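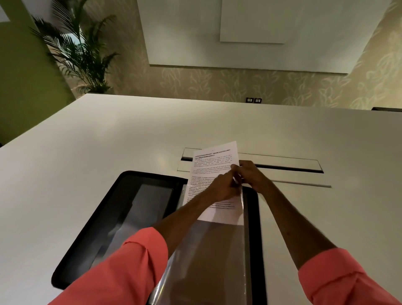
Printed sheet and clear sleeve.

4. Set up bill alerts (Tosier, September 2019 build)

1. Log in. Menu, then Alerts, then New.
2. Pick the chamber. Both is fine but you'll get everything twice when a bill has a same-as.
3. Type the bill number, no dots or spaces. A1289 works, A.1289 dosen't.
4. Set the trigger: committee agenda, floor calendar, or amended. Skip "any action" in the last week of session. 680 emails, ask Rochelle Van Dusen.

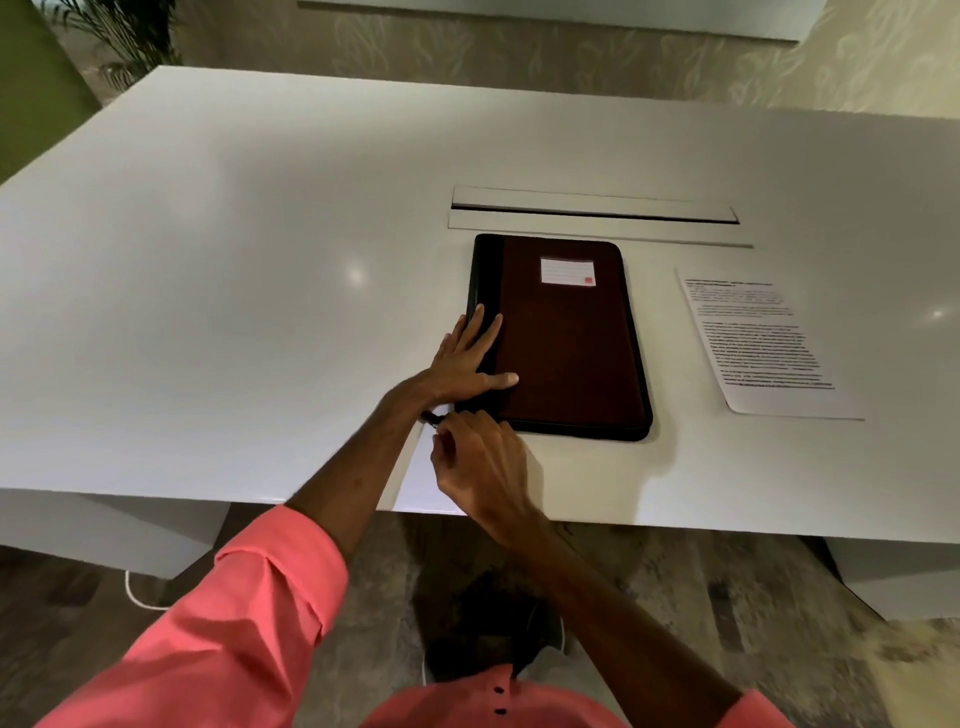 5. Add your list. Max 208 addresses per alert, over that make a second one.
6. Save. Then hit Test. Check spam.

NOTE: Amended print gets a new letter (A, B). Alert follows it. Your saved memo does not, re-attach it.

CAUTION: Deleting an alert deletes the vote history under it too. No undo. Export first.

Stuck on step 5? Keegan McPhee, ext. 9. Leave the bill number in teh message.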